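Home | Jobs | Studios | Contact

Shelf stylist, part-time – Kuria

Do you love putting a shelf in order? We do too! Kuria looks after more than 300 furnished study rooms, and we want someone to keep the desks and cubbies neat, friendly and easy to use.

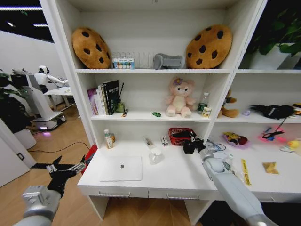

You'd work 8 hours a week from January – books, plush toys, bottles, cables, all of it. Training is paid. Write to Obsa Gebremichael at the Quintela office.

8 shares | 0 comments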